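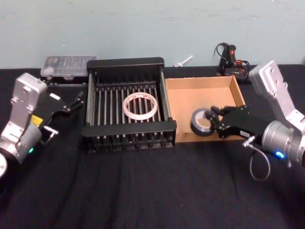 The two arms at the Samarakoon Shared Workshop, with a roll of duct tape in the cardboard tray and packing tape on the dish rack.

Two-armed tidying robot takes shape at Samarakoon workshop
Oct 13, 2021

Anybody who has ever gone hunting for the packing tape in a shared workshop (and found it, eventually, under somebody's coat) will have some sympathy for what Dilruba Matubbar and Sabina Munasinghe have been up to in the back room of the Samarakoon Shared Workshop since August. The pair are building a two-armed robot that sorts rolls of tape and puts them where they belong, and they have been kind enough to let the rest of us peer over their shoulders while they do it.

The project goes by the name of Flareck, which Matubbar says was the only word left after every sensible suggestion had been voted down. It has a silver arm on each side of a table, each with a black gripper at the end, and between them sit a black dish rack and a shallow cardboard tray. The rack came from Munasinghe's own kitchen, and she has been drying her plates on a towel ever since.

"I keep saying I'll buy another one," she told us. "But then I'm at the store, and I come home with screws."

Tape may sound like an odd thing to start with, but the two of them talk about it with real affection. Duct tape, packing tape and electrical tape all come in different sizes, and a roll can lie flat or lean up on its edge, so the grippers have to come at each one a little differently. Matubbar, who repaired sewing machines for 7 years before she took up robots as a hobby, has a notebook filled with her attempts, and the pages for duct tape are the most crossed out of all.
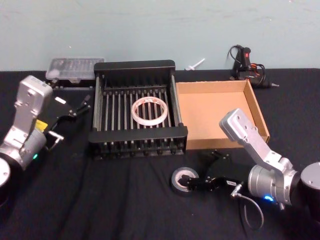 Photo: Samarakoon Shared Workshop

Electrical tape has its own section in the notebook. The roll is small and sits low on the cloth, and the fingers need to come down right at its near edge. Munasinghe spent most of one long evening on that approach alone, moving the arm a little, writing it down, moving it again, with a pot of tea going cold beside her and members stopping in to ask whether it could fold laundry yet. (It can't, and she would like people to stop asking!)

The software that moves the arms is a set of scripts the two women wrote together and named Drekell. Money has come mostly out of their own pockets, helped along by a $200 grant from the workshop's small projects fund, and Munasinghe puts the total spent so far at $2000, with the arms bought secondhand and making up nearly all of it.

Next on the list is getting both arms to work on the same roll, one handing it over to the other, and after that Matubbar would like to try scissors, though Munasinghe is still to be talked into that one.

The builders will be showing Flareck to members and neighbors at the next open evening, starting at 6 p.m. in the back room. Entry is free, children are welcome with a grown-up, and spare rolls of tape of any kind will be gladly accepted at the door.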